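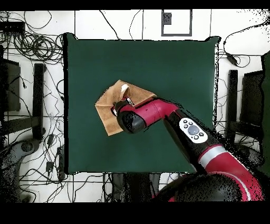
I bought a used station wagon in November, and I've had to defend it ever since. My brother-in-law asked if I was starting a plumbing business. A guy at work, Sizwe Khumalo, who drives one of those tall crossovers with the plastic around the wheels, walked a full lap around it in the parking lot and said, "Huh." Just that.

So let me make my case, since I've been making it in my head on the way home anyway. I think most people who buy a small or midsize SUV want a wagon. They want the space in back, they want to see out, they want to haul a dog and a bike and a week of groceries. What they get is a hatchback on stilts that costs more to buy, more to fill up and more to put tires on. And they get a load floor at the height of my belt buckle. I have a 70-pound dog with bad hips! I'm not lifting her into anything if I can help it.

I know the arguments on the other side because I used to make them. We had a crossover for 6 years. I liked the high seat. I liked stepping straight in without the little squat you do to get into a low car. My mother could get in and out of it easily, and I'll give the tall cars that one completely. If you have bad knees, or you're buckling a wiggly toddler into a car seat twice a day, a higher seat is a real kindness to your back and I won't argue with you.

But the snow argument drives me up the wall. We live out past Skekirdale, where the county plows get to us when they get to us, and every winter the same people tell me they need the ground clearance. Then they go into the ditch at the bottom of our hill on the all-season tires the car came with. Mandla Adams, who runs the tow truck out of Cunureck, told me he can't remember the last time he pulled out a car with proper winter tires on it, tall or short. That's one man's memory and he was eating a sandwich at the time, so take it for what it's worth, but it fits what I see from my kitchen window.

I put winter tires on the wagon the week I got it. They cost me less than the difference in price between it and the crossover parked next to it on the same lot, same year, same engine. The wagon was $2,946 cheaper. I still have the sheet of paper. It had fewer miles on it too, and nobody wanted it. The salesman at Shabalala Motors, a very nice young guy named Kojo Acheampong, tried to steer me back to the other one three times. I think he was worried about me.

(He also told me wagons are hard to resell. Okay. I keep cars until the doors fall off, so that's a problem for the scrap yard.)

What bugs me most is how few choices there are now. When I was a kid our street was wagons from one end to the other, ugly ones mostly, with seats in the back that faced the wrong way so you could make faces at the driver behind you. Now if you want a new one you're looking at a very short list, and half of it is priced like a boat. The car companies say they stopped making them because people stopped buying them, and I'm sure the sales numbers back them up. I'd just point out that it's hard to buy something when the dealer has 2 of them in the far corner with a dead battery and 50 crossovers up front under the balloons.

And the ads! I can't remember seeing a wagon in an ad in years. It's always a big shiny box on top of a mountain, with a couple in nice sweaters looking at the view. I've never once driven up a mountain to look at a view in a sweater. I drive to the feed store. I drive 224 miles to see my sister at Steremside, and on that trip the wagon is so much better that I got a little angry about the years I'd spent in the other car. It doesn't rock around in the wind when a truck goes by. It goes through a curve without leaning over like it's listening for something. My coffee stays in the cup. I stopped for gas once, on the way home, and that was mostly because I wanted a hot dog.

My sister's neighbor, Corina Rüegg, grew up in Switzerland and has never owned anything but wagons. She didn't understand what I was so excited about. "It's a normal car," she said. I've thought about that a lot. Somewhere along the line we decided the normal car was the strange one, and the thing built like a small truck that never leaves the pavement was the sensible choice for a family of three.

Now, if you tow a horse trailer, go get a truck. If you live up a dirt road with ruts you could lose a boot in, same thing. Themba Hlongwane, who farms behind us, has a pickup that's more dent than truck, and he uses every inch of it every day. I'd never tell him to trade it in for a wagon. He'd laugh at me -- he already laughs at me, he calls mine the hearse.

I'm talking about the rest of us, the school-and-groceries people. All I'm asking is that next time you're on a lot, you walk over to the far corner. Fold the back seats down. Put a tape measure in there if you're the type (I am the type), then go measure the tall one you came in for. In mine the floor came out longer than in our old crossover, and I can lie down flat in it, which I did, in front of Kojo, with my shoes off.

Then drive both of them on the same road. Pick one with a few bends and a bad patch of pavement, and don't let anybody talk you into just going around the block. Back each one into a parking space too. I can see the end of my car from the driver's seat without a screen, and I'd forgotten what that was like.

You may still come home with the crossover. Plenty of people will, and they'll be perfectly happy up there. Sizwe is. He did ask me last week how long the wagon is inside with the seats down, though, and whether it would take a kayak.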